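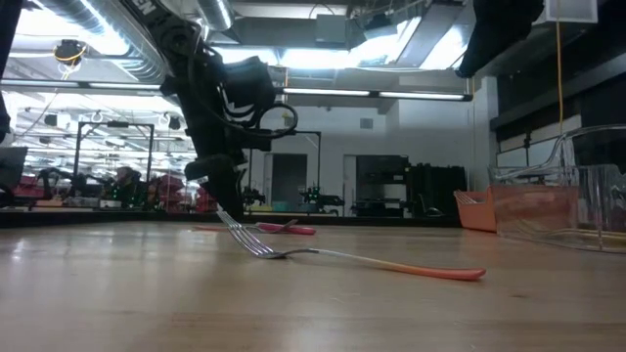
特集｜ロボット・自動化の制度と実務
シェア 116件　コメント 2件

卓上ロボットの運用基準をどう定めるか
――食器類を扱う作業をめぐる「Festley指針」改訂の論点

2026年1月18日

卓上に据え付けた小型ロボットアームによって、日用品の把持、移動、収納を行わせる研究開発が各地で進められている。対象となる物品は食器、文房具、布製品など多岐にわたり、作業台の規模も一般の事務机と大きく変わらない。産業用の大型機に比べて出力が小さく、導入の手続も簡素であることから、大学の研究室や中小の開発拠点にも急速に広がった。

その一方で、運用の規律は拠点ごとの慣行に委ねられてきた。始業前に何を点検するのか。作業台の上に置いてよい物は何か。試行の途中で人が手を入れる場合、どのような合図を経るのか。こうした事項について、共通の文書をもたない拠点は少なくない。

Festley指針は、この空白を埋める目的で公表された自主的な運用基準である。策定には、ロボットの遠隔操作機器を手がけるFanarik、作業データの品質評価を行うJornis、試験環境の設計を専門とするEvangelista研究所が加わった。初版の公表後に寄せられた意見は300件近くに達し、現在、5月の施行に向けて改訂作業が進められている。本稿では改訂案の主要な論点を整理し、現場における適用上の留意点を述べる。

■ 指針の構成

改訂案は、機器、作業台、人員、記録の各編からなる。初版では項目ごとの軽重が示されておらず、すべてを同じ厳格さで守ろうとした拠点から、負担が大きいとの指摘が相次いだ。改訂案はこれを受け、各項目を「必須」「推奨」「任意」の3段階に区分している。

必須に区分されたのは、非常停止装置の配置と動作確認、可動範囲の明示、担当者の指名、異常時の記録など、人の安全に直接関わる項目である。推奨には物品の初期配置や照明条件の管理が、任意には作業台の色や材質の統一が置かれた。

区分の基準をめぐっては議論があった。データの品質に影響するが安全には関わらない項目を、必須に含めるべきかどうかという点である。Jornisは、初期配置の記録を必須とするよう求めた。配置が再現できない記録は後の検証に使用できず、結果として試行の回数が増え、担当者の拘束時間も延びるとの理由による。最終的に、配置そのものの統一は推奨にとどめ、配置の記録のみを必須とする案で調整がついた。

■ 把持具の接近に関する規定

機器編のうち最も多くの意見が寄せられたのは、把持具を台面に近づける際の規定である。フォークやスプーンのように薄く平らな物品を台上から取り上げるには、把持具の先端を台面の直上まで下げなければならない。下げ方が浅ければ物品をつかみ損ね、深ければ先端が台面を押し、アームの関節に過大な負荷が加わる。

初版は、台面との間に一定の隙間を保つことを一律に求めていた。しかし、この規定に従うかぎり、平置きされたフォークの柄を把持することは困難であった。改訂案は一律の数値を廃し、下降の最終段階における速度の制限と、接触を検知した際の停止動作を組み合わせる方式に改めている。

遠隔操作による場合は、操作者の習熟度も問題となる。Fanarikは、操作者に対し、物品を置かない状態の台面に向けて下降と停止を反復する訓練を課すことを提案し、これは推奨項目として採用された。訓練の回数は拠点の裁量に委ねられるが、実施した事実は人員編の定めにより記録に残すこととされている。

双腕の機器については、左右のアームが同一の区域に進入する場合の扱いも新たに定められた。原則として、先に進入した側が退避を終えるまで他方は待機する。受け渡しのように両腕の接近が不可欠な作業では、あらかじめ手順書にその旨を記載し、操作者と監視者の双方が内容を確認したうえで実施する。

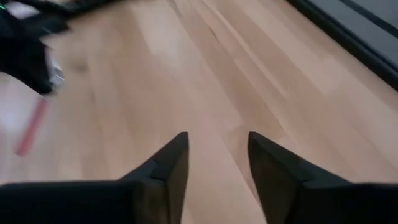 手首部のカメラの映像だけで、操作者が安全確認を済ませてよいか。

認められない。改訂案は、手首部のカメラを把持位置の確認に用いる補助手段と位置づけている。人の接近や周囲の障害物の確認は、作業台全体を見渡せる固定カメラの映像または監視者の目視によって行うことを求めている。

この規定の背景には、手首部のカメラの視野が把持具の動きに伴って絶えず変わるという事情がある。先端の細部を捉えるうえでは有用であるが、アームの背後や側方の状況は視野に入りにくい。複数の映像を一つの画面に並べる方式を採る場合も、固定カメラの映像を他の映像より小さく表示してはならないとされた。

■ 人と作業台との関係

人員編は、ロボットの可動範囲に人が立ち入る場合の手順を定める。要点は、停止の確認、立入りの宣言、退出の確認を順に行うことにある。いずれも口頭で発声し、監視者が復唱する。試行と試行の間に物品を並べ直すだけの短時間の立入りであっても、この手順を省略することはできない。

実務上、最も省略されやすいのが復唱である。Evangelista研究所が自所の試験室で点検を行ったところ、担当者が長時間同じ組合せで勤務している場合に、発声が身振りに置き換わる傾向がみられた。改訂案は、担当者の組合せを固定しないよう求める一文を推奨項目に加えた。

また、監視者は操作者を兼ねることができない。初版では小規模な拠点に限って兼任を認める例外が設けられていたが、改訂案はこれを削除した。試行中の作業台には、操作者と監視者の計2名を最低限配置することとなる。人員の確保が難しい拠点からは再考を求める声も上がっており、施行後の経過期間の設定が検討されている。

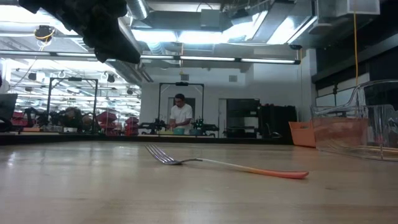 隣り合う作業台の扱いも、今回の改訂で独立した節となった。複数の作業台を一室に置く拠点では、ある台の監視者が自らの台だけに注意を向け、隣の台で行われている作業を把握していないことがある。手前の卓上でフォークの上方に把持具が下りている一方、奥では白いTシャツの男性が黒い金属枠の内側に立ち、左右にアームを備えた作業台に目を落としている。このように一室の中で複数の台が視界に入る環境について、改訂案は、台ごとに稼働状態を示す表示を設け、どの台からも互いの表示を読み取れるようにすることを求める。非常停止の操作がどの台にまで及ぶのかについても、室内に掲示しなければならない。

非常停止の範囲については、室内の全台を一括して停止させる方式と、台ごとに独立させる方式がある。改訂案はいずれも許容している。一括方式には、緊急時に停止すべき台を選ぶ必要がないという利点がある。他方、無関係の台でアームが保持していた物品の扱いを別に定めておく必要が生じる。独立方式を採る場合は、停止装置と対象の台との対応が一目で分かるよう、番号または色による表示を付さなければならない。

■ 点検表の整備

改訂案の付属文書として、始業前および終業時の点検表が新たに用意された。項目数は合わせて116である。項目の多さに対する懸念は策定側にも共有されており、日々の点検で確認すべきものと、週次または月次の点検に回してよいものが列を分けて示されている。

点検表の運用にあたっては、確認の結果を「良」「否」の二択で記入させる従来の様式が見直された。否と記入すれば試行を中止しなければならないため、軽微な不具合が良として処理される例があったためである。新しい様式には「観察継続」の欄が設けられ、把持具の表面の摩耗、ケーブルの被覆の擦れなど、直ちに使用を妨げないものの経過を追うべき事項を書き留められるようになった。同じ事項が3回続けて観察継続とされた場合は、保守担当者による判定を受ける。
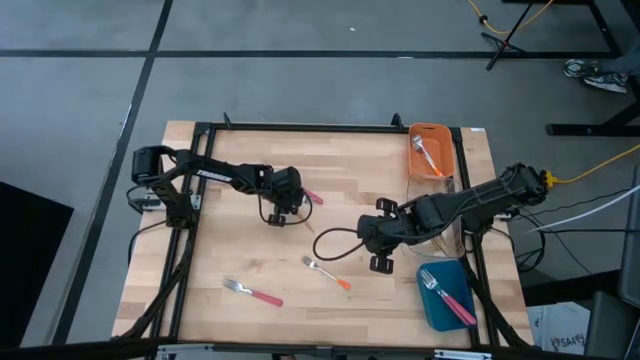

作業台編は、台上の物品と周辺の床面を一体のものとして管理する考え方を採る。台上が整っていても、足元の配線が乱れていれば、並べ直しのために台へ近づく担当者がつまずくおそれがある。配線は通路を横断させず、横断が避けられない箇所には保護材を用いる。台上の物品については、試行の対象とするものと、容器に収めておくものを手順書の中で区別しておく。柄が橙色のフォークが、一方は橙色の容器に斜めに収まり、他方は木の台面に直接置かれているような配置では、「橙色の柄のフォーク」という記載だけでは対象を特定できない。改訂案は、色と種類に加えて置かれた場所を併記することを定め、トレーの上にある物品についても同様の記載を求めている。

物品の記載方法は、一見すると安全と関わりの薄い事項である。しかし、操作者が対象を取り違えれば、監視者の予期しない方向へアームが動く。手順書の文言が曖昧なまま試行を始めた場合、操作者と監視者の認識の相違は、アームが動き出すまで表面化しない。記載の明確化は、その意味において人員編の規定を補うものである。

床面の区画表示については、色や幅の指定を見送った。施設の管理規程によって使用できるテープの種類が異なるためである。ただし、一つの拠点の中で同じ表示に複数の意味をもたせることは認められない。立入りを制限する線と、什器の設置位置を示す線とは、色または線種によって区別する必要がある。

■ 記録の保存と公開

記録編では、試行の映像および関節の動作記録に、点検表の番号を付して保存することが必須とされた。後日、ある試行の結果に疑義が生じた場合に、当日の機器の状態までさかのぼって確認できるようにするためである。

失敗した試行の扱いも明文化された。把持に失敗した記録や、途中で中断した記録は、従来、整理の段階で削除される例が多かった。改訂案はこれらを区分して保存し、中断の理由を短い語句で付記するよう求めている。語句は指針が示す一覧から選ぶが、一覧に該当するものがない場合は自由記述も認められる。

固定カメラの映像には、作業に直接関与しない人が写り込むことがある。外部に公開する場合の同意の取得方法は、施設の規程および関係法令に従うこととし、指針では、室の入口に撮影中である旨を掲示することのみを必須とした。公開を前提とする拠点では、入室時に書面で説明を行うことが望ましい。

■ 施行に向けた課題

残された課題の第一は、適合の確認方法である。Festley指針は自主的な基準であり、認証の制度を伴わない。各拠点は自己点検の結果を保管し、共同研究の相手方などから求めがあった場合に開示する。第三者による確認を望む意見もあるが、費用の負担をめぐって合意に至っていない。

次に、機器の更新への対応が挙げられる。把持具の形状や制御の方式が変われば、下降速度の制限値や点検項目の見直しが必要となる。改訂案は定期的な見直しの時期を本文に明記せず、付属文書のみを随時改めることができる構成とした。本文の安定性を保ちつつ点検表を現場の実情に合わせるための措置であるが、どの版の点検表を用いたのかを記録に明示しなければ、拠点間の比較は成り立たない。

導入を検討する拠点においては、まず現行の手順書と改訂案の必須項目とを照合し、不足する事項を洗い出すことが求められる。監視者の専任化や稼働表示の設置には、人員と設備の手当てが伴う。施行までの期間を考慮すれば、予算措置を要する項目から着手することが適当である。

お問い合わせ：編集部 特集係
© 2026 本誌編集部　無断転載を禁じます
ページの先頭へ戻る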